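Chapter 4
Growth Expectations and Company Value in Newly Opened Markets

Learning objectives

After reading this chapter, students should be able to describe how investors set a price on a company with little or no profit, explain why sales forecasts in a new market tend to differ widely, and read a simple cash statement for signs that a firm will need to raise money.

Opening case: Drundbridge Beverages

When Drundbridge sold shares to the public for the first time, it had been bottling plant-based protein drinks for 3 years and had never earned a profit. The offering raised $462 million. Demand for the shares was strong, and on the first day of trading the price closed well above the level set by the company's bankers. Buyers of the stock were paying for sales that had not yet been made, in stores that had not yet agreed to carry the product.

The company's chief financial officer, Kauko Rautiainen, told shareholders at their first annual meeting in July that the money would be spent on two new plants and a national sales force. Both plants opened on schedule. Sales grew as well, but more slowly than the plants did, and by the end of the following year Drundbridge was using less than half of the capacity it had paid for. Its share price fell by almost 16 percent in a single week after the company lowered its forecast.

Two competitors took a different path. Funari kept to one region and rented its production lines from an established dairy. Grgić, a family-owned firm, entered the market late and sold only to restaurants. Neither attracted much attention from investors during the early period, and both were still in business when the larger firm began to look for a buyer.

4.1 What a share price includes

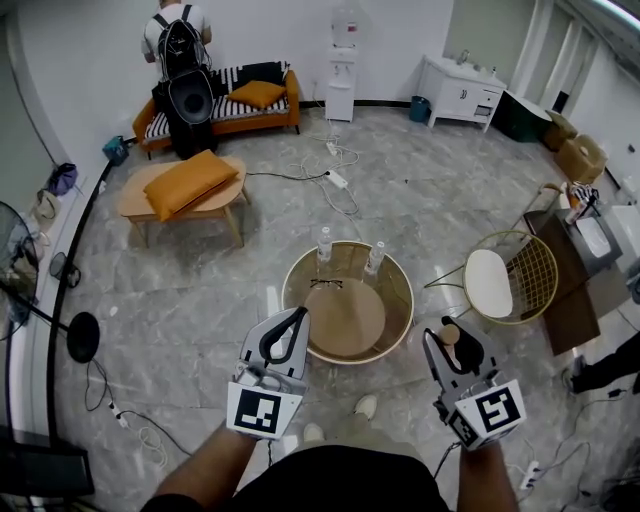 The price of a share reflects two things: the value of what a company does today and the value of what it is expected to do later. For a mature business, such as a water utility, the first part usually accounts for most of the total. In a new industry the second part may account for nearly all of it. A small change in the expected rate of growth can then produce a large change in price — even when nothing in the company's daily operations has changed.

Analysts commonly begin with an estimate of the total market. They assign the company a share of that market, apply a profit margin, and discount the result to the present. Each step depends on a judgment. At Akden, a supplier of packaging to the drinks trade, managers prepared separate forecasts for low, middle, and high demand before signing any long-term lease. Section 4.2 works through the middle forecast in detail and introduces the discount rate.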